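# About Zavari

Zavari operates furnished serviced apartments and one small guesthouse for stays of two nights and longer. The company holds the leases on its units, furnishes them, cleans them and answers the phone for them. It does not list units owned by third parties. All reservations, including those made through travel agents, are entered in the same booking system and confirmed from the same office.

## Properties

There are 2 properties in operation.

**Mathebula House** is the apartment building. It has 25 units on five floors, served by one elevator. Studios are on the first and second floors, one-bedroom units on the third and fourth, and two-bedroom units on the fifth. Each unit has a full kitchen with a four-burner stove, a refrigerator with a separate freezer, and a dishwasher. Washers and dryers are in the units on the upper three floors. Guests on the lower two floors use the laundry room next to the bicycle store, which is open at all hours and does not take coins.

**Mutier Guesthouse** has 12 rooms in a two-story building with a walled garden. It has no elevator. Four rooms are at ground level and can be reached without steps from the parking area. Rooms have a kettle and a small refrigerator but no cooking equipment. Breakfast is served from 6:30 to 10:00 and is included in the rate. Dinner is not served. The front desk keeps a list of restaurants within walking distance, with their closing days.

The two properties are a ten-minute walk apart. Guests at either one may use the garden and the meeting room at Mutier.

## How rooms are furnished

Zavari uses one furniture schedule for both properties. The schedule fixes the seat height of chairs, the height and depth of desks, the clearance on each side of the bed, and the number and position of outlets. Every work desk has at least two outlets above the desktop. Every bed has one outlet on each side at mattress height. Reading lights are switched separately from the ceiling light.

Mattresses are medium firm. A firmer mattress can be requested at booking and will be placed in the unit before arrival if one is in stock. Blackout curtains are fitted in all bedrooms. Windows open in all units, with a limiter on the second floor and above.
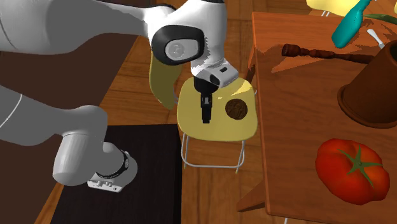

The schedule is reviewed every March. Items that drew repeated repair requests during the year are replaced with a different model across a whole floor at a time, so that spare parts stay the same within a floor. At the last review the desk lamps on the third floor and the shower valves on the fourth were changed. Bathroom fans are next.

## Reservations and rates

Reservations are handled in Stedusex, the booking and housekeeping system Zavari has used since it opened the second property. It holds the unit calendar, the cleaning schedule and the maintenance log in one place. A unit cannot be released to a new guest until the cleaning entry and the inspection entry have both been closed by different members of staff.

Rates are set by length of stay:

- 2 to 6 nights: nightly rate
- 7 to 27 nights: weekly rate, prorated by night
- 28 nights and longer: monthly rate, prorated by night, with linen changed weekly

The rate quoted at booking includes water, electricity, heating, internet service and local taxes. It does not include parking at Mathebula House, where spaces are in a shared garage and must be reserved in advance. Parking at Mutier is free and is not reserved.

A deposit of 100 dollars is held on a card for each stay and released after the unit has been inspected. Release takes up to two business days on our side. The card issuer may take longer.

## Arrival and departure

Check-in starts at 3:00 p.m. Check-out is at 11:00 a.m. The front desk at Mutier is staffed from 6:00 a.m. to 10:00 p.m. and handles both properties. Guests arriving at Mathebula House outside those hours receive a door code by text message on the day of arrival. The code works for the street door, the elevator and the unit, and expires at check-out time.

Luggage can be left at Mutier before check-in and after check-out on the same day. Mathebula House has no luggage storage.

## Housekeeping and repairs

Guesthouse rooms are cleaned daily. Apartments are cleaned once a week on a fixed weekday, which is printed on the sheet inside the entry closet. Extra cleaning can be ordered for a fee.

Repair requests can be made by phone, by text message or at the desk. Requests that affect heat, hot water, locks or electricity are handled the same day. Others are scheduled within three working days. Staff do not enter an occupied unit for a repair without an agreed time, except for a leak or a fire alarm.

## Group and company bookings

Companies placing employees for a month or more can open an account. Account holders are invoiced monthly and may change the name on a reservation without a fee. Group bookings at Mutier are accepted for the whole building outside the summer season. The meeting room seats up to 14 and has a screen, a whiteboard and a wired network connection.

Pets are accepted in first-floor studios at Mathebula House only. Smoking is not allowed inside either building.

*Page last revised 12 Nov 2021.*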